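The Bottle Wears Gold
November 2025

Every sideboard has one bottle dressed better than the guests. Ours arrived in March as a thank-you for watering somebody's ferns, and it has outranked the rest of the household ever since.

I have a weakness for labels. Over the years I have kept 13 of them, soaked off in the sink and pressed inside an old Skatinau road atlas, and I could not tell you what most of the contents tasted like. A plain label asks you to judge the drink. A grand one asks you to stand up straight. 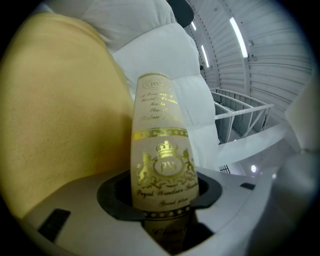
Lions, naturally

Royal Windsor takes the second approach. Cream paper, gold foil, a crown, and two lions rearing up on either side of an oval with the letters RW in it. The same initials turn up again on the neck, in case you came in from the top. There is script as well, promising a treasure and a world's classic – big talk for something that shares shelf space with the soy sauce.

Where to put it

My neighbors keep theirs in an Engström cabinet with 8 glass doors and its own lighting. I priced one, then bought a secondhand Arero rack that holds three bottles and leans a little to the left. The label faces out. Visitors read it, lower their voices and ask what we are saving it for. We have been telling them the ferns' birthday.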